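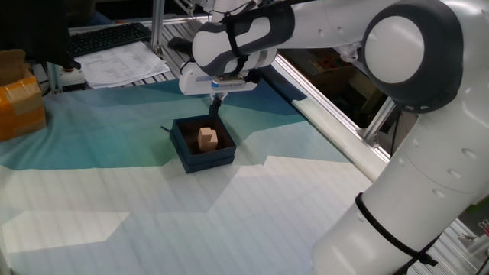 Brasgate Opens Applications for Small Business Storage and Packing Grants

BRASGATE, 11 April 2023 – The Brasgate Enterprise Office today opened applications for a new round of grants for small firms that pack and ship their own goods. Awards of up to $2,000 will be made to 54 businesses in the city and the surrounding townships, with payments to begin in May.

The program is open to firms with 20 or fewer employees that have traded from a Brasgate address for at least one full year. Eligible costs include shelving, packing benches, scales, label printers, reusable boxes and the fees charged for shared storage space. Vehicles, rent arrears and general advertising are not covered.

"Many of our smaller companies are run from a back room or a garage, and they lose hours each week to a poor layout," said Ottar Haugland, director of the Brasgate Enterprise Office. "A modest sum spent on storage can make it possible to accept an order that would otherwise have been turned down. We want to hear from firms that have never applied to us before."

The new round follows a trial held last year in the Bogale district, where a smaller group of businesses received support. Among them was Zotska, a maker of candles and soaps, which used its award to replace mixed cartons with a single range of stackable boxes and to move its packing area closer to the loading door. Grokix, a repair shop that sells reconditioned sewing machines by mail, bought a heavy-duty scale and fitted new shelving for spare parts.

Following comments from firms in the trial, the Enterprise Office has made changes to the application process. The form has been cut to three pages. Applicants may now submit supplier quotes by email, and home-based businesses no longer need to provide a commercial lease. Firms that were turned down in the trial may apply again – no waiting period applies.

Each application will be read by two members of the office's business support staff and scored on need, value for money and the expected benefit to the firm's customers. Applicants should set out what they intend to buy, where it will be used and how orders are handled at present. Photographs of the work area are welcome but are not required.

Successful applicants will be asked to keep receipts and to complete a short report after six months. Equipment bought with grant funds must remain in use at a Brasgate address for the period stated in the award letter.

Staff will hold open advice sessions at the Bogale branch library before the closing date. Help with the form is also available by telephone, and large-print copies can be mailed on request.

Application forms and a full list of eligible costs may be collected from the Enterprise Office front desk at Brasgate City Hall.

About the Brasgate Enterprise Office

The Brasgate Enterprise Office provides advice, training and small grants to businesses in Brasgate and neighboring townships. It is funded by the city and reports each year to the city council.

Media inquiries: Press Desk, Brasgate Enterprise Office, Brasgate City Hall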